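Do Blackout Curtains Do Anything for Noise?

Posted in October by Dinesh Pisharody

I have been reading claims about curtains for most of a month now, and I'd like that month back. 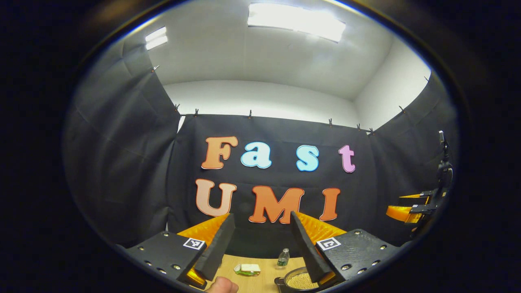 What started it

Our bedroom faces a street with a bus stop on it. The buses themselves are fine. What wakes me is the idling, and then the beep when the doors close, and then whoever got off talking on the phone under the window. First bus is at 5 in the morning. I've lived here long enough that I should be used to it, and people keep telling me I will get used to it, and I'm not.

So I did what everybody does and typed the problem into a search box, and within a day every page I opened was trying to sell me curtains. Noise-blocking curtains. Sound-canceling curtains (a piece of cloth cannot cancel anything, but fine). Curtains with a "triple acoustic weave." One brand, Clener, says its panels create "a zone of silence." Another, Voseo, has a chart on its product page with a blue bar and a gray bar and no numbers on either of them. I wrote to Voseo and asked what the bars were. I got back a very friendly message with a discount code in it.

What cloth can do

I want to be fair, so let me start with the part that's true. Fabric soaks up echo. If you clap your hands in a room with bare walls you hear the clap bounce around, and if you hang heavy cloth on those walls and clap again, you hear a lot less of it. People who record their voices at home do this with blankets and it works well enough for them. The more folds in the cloth the better, and thick beats thin.

But that's about sound that is already in the room with you. My problem is sound coming in from outside, and that's a different job. To stop sound from getting through you need weight, and you need no gaps. A brick wall is good at it. A window is bad at it. A curtain hanging loosely in front of a window, with air all around the edges, is going to be worse than the window is by a long way.

The sellers mix these two things up constantly. I can't say whether they do it on purpose. You'll read a paragraph about "absorbing unwanted noise," and the next paragraph is about traffic, and the reader is left to connect them. I connected them the first three times I read it, and I was looking for the trick.

What I bought anyway

Yes, I bought some. I know. I bought the Gounder ones, in dark gray, two panels, because they were the heaviest I could find that would still hang on an ordinary rod. They said they would ship in 6 days and they took 11. The rod was not in fact up to it. It held for one night and sagged in the middle, so I had to go and get a center bracket and then find the stud, which took up an evening and left an extra hole I still need to fill.

They smell. The instructions say to air them out before use and don't say how long. I hung them over the railing on the back porch until it looked like rain. The smell was mostly gone by the second week, or I stopped noticing it, which I realize is exactly what people say about the buses.

The test, such as it was

I don't own a proper sound meter. I have a phone app, and I don't trust the number it gives me to be the true number. I do think it's good enough to compare one reading with another if the phone stays in the same spot and nothing else changes, so I put it on the nightstand and left it there.

With the old curtains, which are thin cotton things that came with the apartment, a bus idling at the stop read 41. With the Gounder panels pulled all the way across, a bus idling at the stop read 41. I did this over several mornings. Sometimes the new curtains were a hair lower and sometimes the old ones were. Different buses, different drivers, a bit of wind. If there's a difference in there, it's smaller than the difference between one bus and the next.

The voices on the sidewalk might be a little softer. I went back and forth on this. The high, sharp part of the sound seems duller to me, and that would make sense, as cloth does more with high sounds than with low ones. But I had also just spent a good bit of money and a whole evening with a drill, so I'm not the person to ask. I tried to get my neighbor Heikki Kuusisto to come and listen without telling him which curtains were up. He pointed out that he could see which curtains were up. We tried it with his eyes shut and he said he couldn't tell, and then he said he thought the room felt cozier, and then he went home.

About those reviews

There are thousands of five-star reviews for this stuff and I don't think they're all fake. I think most of them are people who put up heavy dark curtains and slept better. Of course they did. The room got dark! I'm sleeping better too, if I'm going to tell the whole story. I still wake up at the first bus, but there's no streetlight in my face when I do, and I drop off again quicker than I used to. If I had been in a better mood I might have written a five-star review myself and called them soundproof.

So they're decent blackout curtains. I'd be happy with them if that was what the box said and what the price was based on. The plain blackout version from the same company costs a good deal less, and as far as my fingers can tell it is nearly the same cloth. I went and felt one in the store.

What I might try next

The gap under the window sash. I held my hand there on a windy night and could feel air, and where air gets in sound gets in. A roll of foam strip is cheap enough that I won't feel stupid if it does nothing. After that there's a kind of clear panel that fits inside the window frame and makes a second layer, and Berkeo makes one that renters can put up without screws, supposedly. I've asked them for real test numbers. They've told me someone will get back to me, and I'll add a note to this post if they do.

In the meantime I have earplugs, which cost almost nothing and which I've been refusing to wear because I don't like how they feel.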